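Home Scores Columns Tickets Shop

Search this site Go

Last updated: Saturday, 8:12 a.m.

Stop booing the shootout and just get rid of it

I have been going to minor league hockey games since I was small enough to fall asleep on my dad's coat, and I've got one request for the people who run our league. Please kill the shootout. I don't want it tweaked, I don't want it to go five rounds instead of three, I want it gone.

I know, I know. Somebody writes this column every winter. But I was at the Gelerar game last weekend, and I'm still mad, so this winter it's me.

If you weren't there, you missed a really great hockey game. Tied at two after regulation, and then an overtime that had the whole building standing up. Three on three, end to end, two posts, a breakaway, a goalie on his back with his stick somewhere near the blue line. The guy next to me spilled an entire lemonade on his own shoes and didn't look down. I was hoarse by the end of it and my phone was telling me my heart rate was something I should see a doctor over.

And then the horn went and everybody just sort of... stood around. The ice crew did their scrape. A kid won a T-shirt. Six guys took turns skating in by themselves, five of them missed, and one of them put a slow backhand under the goalie's arm. That was the game. Sixty-five minutes of hitting and passing and blocking shots with your ankles, and the extra point gets handed out for a thing that happens in a real game maybe once every couple of weeks.

People tell me fans love it. Do they? I looked around my section and half of them already had their hats on and their keys out. The kids like it, I'll give you that. My nephew likes it! But my nephew also likes the part where they shoot hot dogs out of a tube, and we don't give two points in the standings for that.

The other argument I hear is travel. Teams at this level ride the bus, and if Flulley has to be in another town by the next afternoon, you can't have them playing until one in the morning. Fine, that's fair. I've got nothing against a bus schedule. So play ten minutes of three on three instead of five, and if it's still tied, call it a tie and let everybody go home. We had ties for most of the history of this sport and people kept on buying tickets.
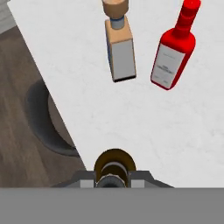

Samira Zein wrote in after I grumbled about this online, and she wasn't having it. She said she drives 50 miles each way to home games, and that if she's going to get back after midnight on a work night she wants somebody to have won. A tie, she said, feels like reading a whole mystery and finding the last page torn out, and she'd take a cheap ending over none. She also told me I never complained about shootouts the year we kept winning them.

Okay, ouch. That last part is true. I went back through my old columns and there isn't a single word about it from that season, and I'm pretty sure I high-fived strangers over at least a couple of those wins. So put me down as a hypocrite.

But I still think she's wrong about the tie. A good tie can be a terrific night out. The road team steals a point and feels like kings on the bus. The home team has something to chew on. And you and I get to argue the whole way across the parking lot about who deserved it, and to me that's half the fun of going with somebody.

What really bugs me is the standings. We went into the weekend 12 points back of the last playoff spot – a bad number, but not a hopeless one – and the team we're chasing has picked up a whole pile of its points in shootouts. They have one kid with silly hands and a goalie who's great when nothing else is going on. Good for them. Over sixty minutes, though, I've watched both clubs plenty, and I don't believe they're better than us. We might miss the playoffs over a skills contest.

The league could fix this cheaply, too. Three points for a win in regulation, two for a win in overtime, one each for a tie. Teams would quit sitting back with six minutes left to protect the sure point – you've all seen it, the puck going round and round behind the net while the clock runs – and there'd be some reason to go for it at the end of the third.

Will they do it? Probably not this year. The rules don't get looked at again until the summer, and at the pace this league moves I'm guessing we'll have an answer by 2041.

In the meantime I'll be in my usual seat for the Hernura game, and if it's tied after overtime I'm going to stay for the shootout like I always do, with my arms crossed. Come by and tell me I'm wrong. Bring napkins if you're carrying a lemonade.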